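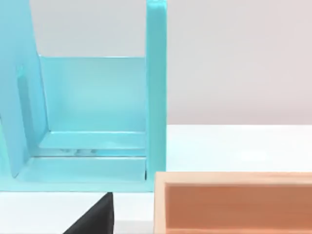

Upright post and slanted side panel, turquoise finish.

Filed under: Guides & Downloads / Paper Filing at Home

Section 3. Setting up the daily paper station

The Lesance filing kit is sold with a leaflet that promises a clear desk in a weekend. We wrote this guide for people who have heard that before. The kit will hold paper and keep it in order if you do. It will not make you open the mail.

Before you start

You need the folders, the sheet of labels, a pencil, a trash bag and a shelf or rack you already own. Don't buy a rack for this. The catalog shows several that match the folders, and a matching rack files no better than a secondhand one.

Set aside an evening. Cosimo Orlandini, who tested the first draft of these steps on his own kitchen drawer, was still at it at 10 p.m.

Steps

1. Collect every loose paper in the house and put it in one pile. Include the car and the coat pockets.

2. Pull out anything with a due date. Put these in the red folder and leave it open on the table. You will want it again at step 7.

3. Throw away envelopes, flyers and the instruction booklets of things you no longer have. Keep the trash bag next to you and don't take it out until the next day.

4. Sort the rest by who sent it. The leaflet says to sort by subject. We tried both, and subjects fall apart the first time a letter from the bank turns out to be about the house.

Note: The label sheet has 112 printed labels, among them "Yacht" and "Patents." Most homes will use fewer than that by a long way. Write your own in pencil on the blank ones at the bottom of the sheet.

5. Put each sender's papers in a folder, newest at the front.

6. Stand the folders on the shelf with the labels facing you. Folders you open every week go at hand height, and tax papers can go wherever you like until February.
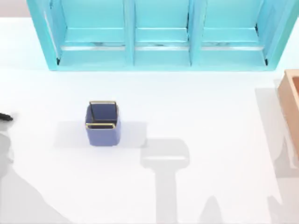 Give each group of folders its own bay if your shelf has them, and leave some slack. Folders packed tight get pulled out in handfuls and go back in the wrong order – or they stay on the table, which is how you got here.

7. Go back to the red folder. Pay, answer or call about what you can tonight. Write a date in pencil on the rest.

Caution: Do not shred anything on the first day. Keep the discard pile for at least 2 weeks. Marisa Negri shredded a warranty the same evening she sorted it and had to ask the store for a copy.

Caution: The plastic sleeves are described as archival. We have seen no test that backs this up. Keep birth certificates and deeds in plain paper folders, away from a radiator or a sunny window.

About the scanning app

The kit comes with a code for the Sketska app, which is meant to read your papers and name the files for you. It named more than half of our test letters "Dear Customer." Use it for copies if you want them. Type the names yourself, and keep the paper.

Upkeep

Empty the red folder once a week. If you skip a week, do it the next one and don't start the whole system over. Replacement folders are sold in packs, though any letter-size folder fits. For a missing label sheet, write to Annelore Wendt at the parts desk and give the number printed inside the lid.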